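3.2 Desk surface and light-coloured items

The tidying record described in Section 3.1 covers four kinds of surface. The present section deals with only one of them, the white desk, and with the light-coloured items that were kept on it. These items gave us more trouble in coding than anything else in the Telitz set, and the coding rules we settled on are set out here in full so that the results in Section 4 can be read against them.

The record as a whole contains 2511 placements. We define a placement as the moment at which an item comes to rest on a surface or in a holder and is let go. Of these, 413 were placements of a white or near-white item on a white surface. The earlier Fustoden scheme has no separate class for such cases and enters them under "low contrast", together with dark items on dark cloth and clear items on any ground. We kept the Fustoden labels for comparison but added a field for the pairing of item and surface colour.

The desk was not cleaned to a standard before coding began. Smudges and small marks were left as they were, on the grounds that a working desk has them and that a person putting things away does not start from a blank sheet. This decision had a cost. On a worn white top a small speck and the corner of a small white item can look alike from a distance, and a faint line on the surface can be taken for the edge of something lying on it. Coders were told to treat a mark as part of the desk unless its outline could be followed all the way round.

The border of the desk was treated as a separate region. Where a top is edged with another material, an item lying across the join was coded to the side bearing the larger part of its footprint. The rule follows Carrasco, apart from ties: Carrasco sends them to the border and we send them to the top.

Items were sorted by how they stand when left alone. A flat item lies on its widest face and needs no support. A standing item has its own base. A slack item takes whatever shape it is given, and its resting outline may differ from one placement to the next. Figure 3 shows members of all three groups as they occur in the record.

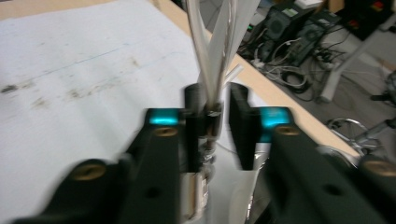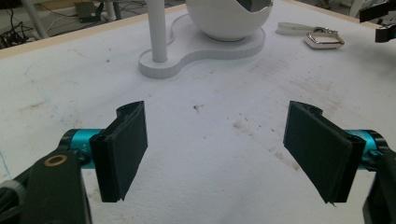 Figure 3. White items from the desk set. First picture: a bundle of white flat strips, held at the base by a small black clamp. Second picture: a white stand with a post and an open bowl on a shared base, and a smartwatch with a white band, on the scuffed white tabletop.

The strip bundle was the hardest item to classify. Each strip taken singly would be a flat item, but a bundle fastened at one end behaves as a slack item at the other, and the free ends spread or close up depending on how it is put down. We coded it as slack. Its position was taken from the fastened end alone, because the free ends gave readings that differed between coders by more than the width of the bundle. A second reading of orientation was dropped for the same reason.

The stand is simpler in one respect and less so in another. Its base does not change shape, and its footprint on the desk could be drawn once and reused. However, the footprint is waisted, with one lobe beneath the post and the other beneath the bowl, and a bounding box takes in areas of bare desk on either side of the waist. Small items are often left in just such places. Under the bounding-box rule in the Fustoden scheme, these would be counted as touching the stand. We used the outline of the base instead, and accepted that it takes longer to draw.

The bowl also raised the question of whether an item placed in it should be coded to the stand or to the desk. We coded it to the stand in all cases, with a note for the bowl.

Watches were entered as a single item, case and band together. The case was coded as flat and the band as slack - the only item type in the set with two entries under form. In practice the case is far easier to find on a white surface than a white band is, and position was therefore taken from the centre of the case. Where the band alone could be made out, the placement was kept in the record but left out of the distance measures.

Desk lighting in the Metwood room was set to 300 lux at the surface and left there throughout. We did consider a raking light, which would have given the white items a clearer shadow edge, but it also brings out every scuff in the top, and in a short trial in March the coders preferred the even light. No change was made after that.

All 413 white-on-white placements were coded twice. Agreement on item type was reached without discussion in 80 per cent of them. The remaining cases were settled jointly, and most concerned slack items whose free part crossed a mark on the desk. Cases that could not be settled were kept under a joint label, "slack, extent unclear", and are reported separately in Section 4.1. The standing items gave rise to no disagreement over type, though the outline of the waisted base had to be redrawn after the first pass, when one coder was found to have closed the waist with a straight line.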